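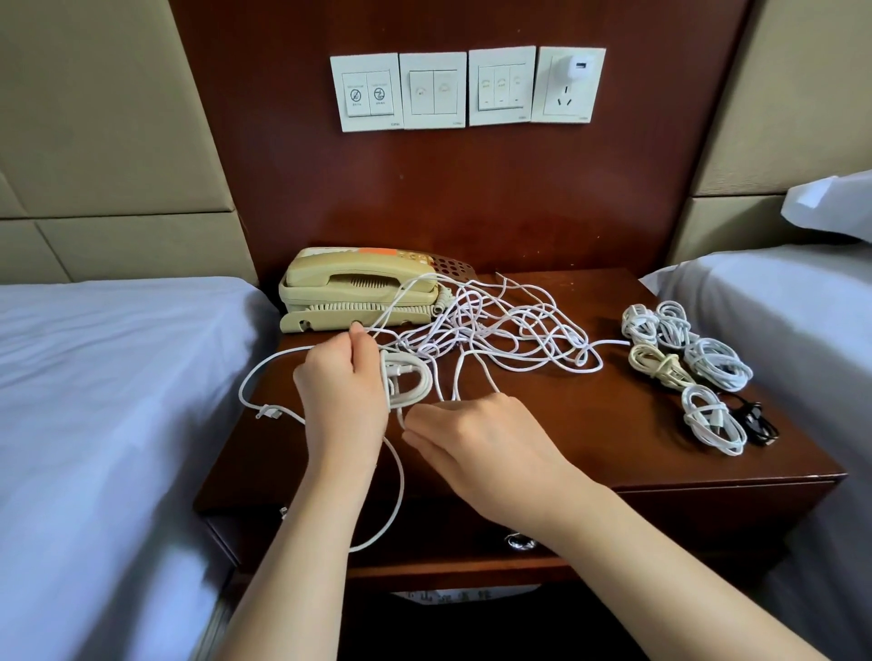
Howells letters - where we've got to

Quick one this month as the transcribing has eaten all my evenings. For those who missed the June talk, the Howells letters are the business papers of the Howells carriage works at Usley, later Howells motor garage, same yard, same family, same leaking roof by the sound of it. 117 letters in all. Mostly outgoing copies in purple ink, very faint, plus a few angry ones coming in.

Old Mr. Howells did not care for motor cars. He says so, at length, to a tire supplier who only wanted paying. But the son had been over to Wudside to look at one and came back with what his father calls "the fever". By the following spring they are ordering lamp oil, brass polish and a set of drive chains, and the old man is signing for all of it. No comment from him, which is a first.

Best find so far is a run of 12 letters about one car. Owner was a doctor at Wudside, name illegible every single time (doctors!). The car goes in for a new axle, comes out, goes back in for the same axle. Howells bills him for both. The doctor pays half and sends a cheese. There is then a letter about wether the cheese counts toward the balance. It does not.

Also a 17 page price list from the Zunura, which was the coach the firm built to its own design and tried to sell to hotels. Seats, hood, side curtains, all extra. I can't find that they ever sold one. If your family ran a hotel out that way, please look in the attic. 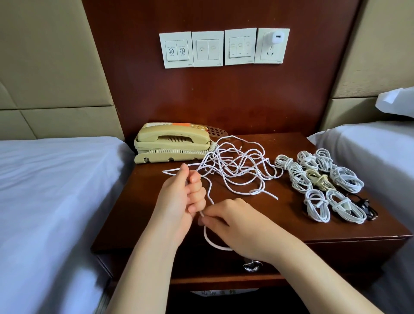
The family itself is the hard part. Three men named Thomas Howells, two of them in the yard at the same time, and both signing "T. Howells" with the same curly T. Dušan Spahić has been sorting them by handwriting and has the late ones settled, more or less. My own chart looks like the nightstand in the photo - a few lines coiled up tidy on the right, and then that great knot of white cord in the middle with somebody still pulling at one strand. The knot is the cousins. If you have a Howells marriage at Usley or Wudside from before the garage years, send it, even if you think we have it already.

Scans - roughly 600 so far counting envelopes and backs. Backs matter, the son did his sums on them. There's a very nice pencil sketch of a radiator on one and what might be a horse on anther.

Next reading session is Sunday, usual room, start at two. Bring a magnifying glass if you own one, the society's has gone missing again. Pencils only please, no pens near the originals. Parking round the back, the front lot is being dug up.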